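Washing wool undershirts: 60 or lower?

Aaliyah Tremblay
20/10/2026
I bought 2 Hendik undershirts, 70 percent wool, for the winter. The label inside is so small that I can not read the washing sign. My husband washes everything at 60 degrees Celsius. Is this too hot for them? I would like to wear them in December without problems.

Garba
Yes, too hot. Mine became a shirt for a child.

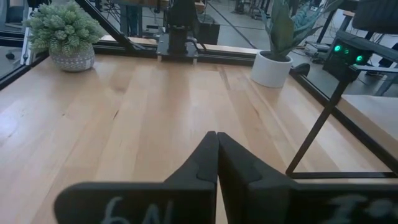

Light wood tabletop

Trumesach
I have worn wool under my work clothes for many years, so I can tell you how I do it. Turn the shirt inside out and use the wool program, cold, with a liquid soap made for wool. No softener, please — it makes the fabric weak and it smells after one day. Dry it flat on a towel. If the shirt has already been washed hot one time and still fits you, do not worry, but change the program now. You can also write to the shop and ask for the label text.

Fodari
I buy only cotton, the wool itches me.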